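Dendell drawer notes: README

Last updated: April 2018
Print this page | E-mail this page

G'day! This is the read-me for the Dendell drawer, the little white drawer unit I've been fussing over for longer than I'd like to admit. If you've grabbed the folder and just want the measurements, they're in sizes.txt and you can skip my rambling. If you want to set one up yourself, read on, there are a few things I got wrong first.

What's in the folder

sizes.txt has the inside and outside measurements of the cabinet and the drawer, all in millimetres.
plate.txt covers the black plate that goes across the drawer front, with the hole spacing.
blocks.txt is the cutting list for the wooden blocks.
layouts.txt lists 12 ways of putting blocks in the drawer, written out in words (front right, back left, standing, lying and so on). I kept it to words on purpose as my drawings were shocking.

There used to be a fifth file about labels. I took it out. The labels were a bad idea and the glue was worse.

The drawer unit

It's a plain plastic cabinet with a flat top and one drawer, the kind of thing you'd keep paper clips in. I bought mine at Mạc Hardware, and a couple of other shops had near enough the same one in a nastier colour. It's light, and that was my first headache. Pull the drawer and the whole cabinet comes with it! I tried a bag of rice inside the back (don't) and then double-sided tape underneath, which held nicely once I'd wiped everything down with metho and let it sit overnight.

The drawer has no stop to speak of. Give it a proper yank and it'll land in your lap with everything in it, so I pull it out gently and leave the last 30 mm in the cabinet. A dab of candle wax on the runners made a big difference too. Go easy on the wax, it collects fluff.

The plate across the front is wider than the box, so it sticks out past both sides. I like it that way, it gives you something to get hold of. Just remember to leave room either side when you're squeezing the cabinet in next to other gear. I forgot, and scraped a lovely groove in a shelf at home.
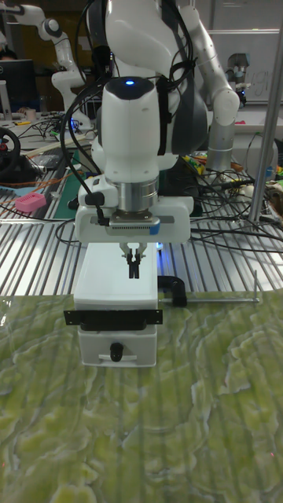
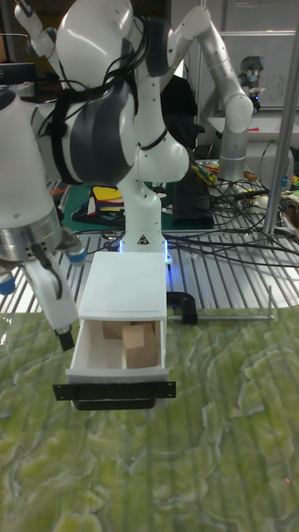
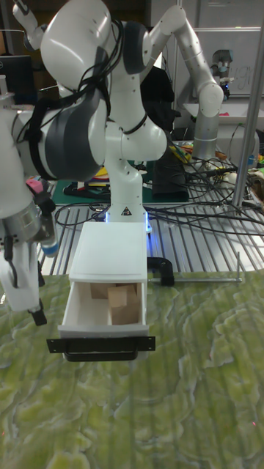

The drawer unit on its marbled mat, clamp and rod to the right. Blocks showing in the second and third pictures.

The blocks

They're light-coloured wood, sanded on all faces with the corners just knocked off. I cut a batch of 20 from one length and threw back the wonky ones (there were more than I'd budgeted for, my mitre box is past it). No paint or varnish. I did paint a few early on and they stuck together in the warm weather, and then I had a drawer full of one big ugly block.

The layout I use most is two blocks, one standing up at the front right and the other behind it to the left. It's number 16 in my old notebook and number 4 in layouts.txt, sorry about that, I renumbered when I culled the list. If you've got notes using the old numbers, the conversion is at the bottom of the file.

Standing blocks fall over if you shut the drawer quickly. Shut it slowly, or lay them down first.

The mat

Green marbled stuff, a bit shiny, sold by the metre as table covering. I was after something with a pattern so that a white box would stand out on it, and I've grown pretty fond of the swirls. It does pick up reflections, so if glare bugs you, look for a matte one. Roll it up when you store it, because fold lines take forever to drop out. A warm room and some heavy books will get you most of the way there.

Dusting: a soft damp cloth, nothing scratchy. Same for the cabinet.

Still to do

Measure the second cabinet, the one I call Jonden, which is slightly deeper and has a stiffer drawer. I'm hoping to have it in by July.
Write up the knob properly. At the moment plate.txt just says "round, black", and I know that's no help to anyone.
Redo the block list with the grain direction marked.

Using any of this

Help yourself. Copy it, change it, print it out and scribble on it. If you find a wrong measurement please let me know which file and which line, and I'll fix it in the next round.

Related items

Stitell shelf notes: README
Jonden drawer: first measurements
Cutting small blocks without losing your temper
Marbled mats, storing and flattening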